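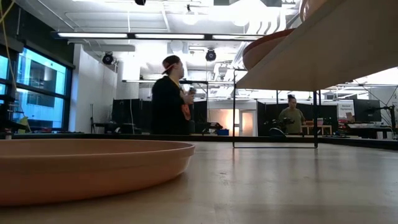

Staff in the handling workshop at Povside, with a round plate and a wire-framed shelf on the worktable in the foreground.

Home | About | Services | Newsroom | Careers | Contact

Hetberg Brings Two-Arm Plate Handling to Its Povside Site

POVSIDE – Hetberg, a supplier of tableware and dish services to staff restaurants and event venues, today announced the next stage of its automation program at the Povside site. Beginning in October, pairs of robot arms will take over part of the sorting and shelving of clean plates, work that has until now been done entirely by hand. No positions will be removed as a result of the change, and the company has confirmed this in writing to all employees at the site.

The program is being carried out with Grasis, which supplies the control software and has trained Hetberg employees in its use. Development takes place in a workshop on the Povside premises, where employees from the dish floor work alongside engineers on the handling of round plates of different sizes and colors.

Plate shelving is among the most repetitive tasks at the site. Employees on the clean side lift plates from a table, turn to a rack and set each one down, and do so for most of a shift. In the company's last internal survey, sore wrists and shoulders were the complaints most often raised by clean-side staff. Requests for transfer out of the section have also been higher than in any other part of the operation.

"The people who do this work told us plainly which part of it they would be glad to hand over," said Parvaneh Ghaffari, Director of Operations at Hetberg. "It was the lifting and turning. They wanted to keep the checking, because they are good at it and they know what a customer will send back. We have planned the program on that basis."

Each station consists of a table with one arm on either side.
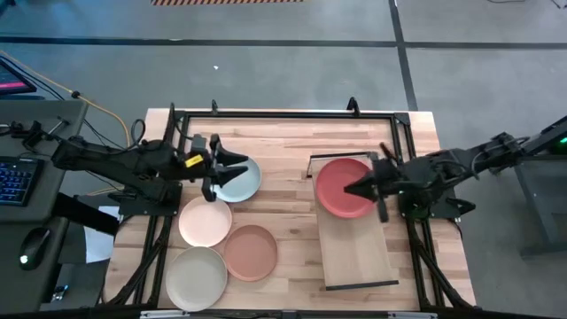

Plates of several colors are used in the trials so that the software can be tested on the mix that customers order. Hetberg's current catalog lists 13 plate types, and a single delivery may include many of them. Earlier equipment considered by the company could handle only one plate type at a time and would have required staff to sort every load beforehand.

Under the new arrangement, clean-side employees will move to three areas of work: inspection of plates for chips and marks, preparation of customer orders, and supervision of the stations. Station supervision is a new role at Hetberg. It carries a higher pay grade than the present clean-side position and will be open first to employees already at Povside. Six employees have completed the training and will act as supervisors when the first stations enter service. Further training places will be offered during the winter.

Shift patterns will not change in the first phase. Start and finish times, breaks and weekend rotation remain as set out in the existing site agreement. Any later change to shifts would be subject to the usual notice period and to discussion with employee representatives.

Elaheh Mohammadi, clean-side shift lead and one of the employees who completed the training, took part in the workshop from its first weeks. "I was doubtful at the start, and I said so," she said. "What I asked for was that we should be able to stop a station ourselves and clear it ourselves, without waiting for someone to come over from another building. That is now part of the procedure. I would still like to see how it goes on a busy evening."

Supervisors will have full authority to pause a station at any time. Output targets for the first six months will be set for the section as a whole, and individual employees will not be measured against the equipment. Records from the stations will be used for maintenance and for improving the software, and will not form part of any employee's performance review.

A review of working conditions on the clean side will be carried out by Khosravi, a workplace health consultancy, before the first stations enter service and again after the first six months. The review will cover physical strain, noise, pace of work and employee opinion. A summary will be made available to all staff at Povside.

Hetberg has not set a date for extending the program to its other sites. A decision will be taken once the Khosravi review has been received.

About Hetberg

Hetberg supplies, washes and stores tableware for staff restaurants, caterers and event venues. The company serves 2753 customer locations and operates its main dish floor at Povside.

Media inquiries may be directed to the Hetberg press office at Povside.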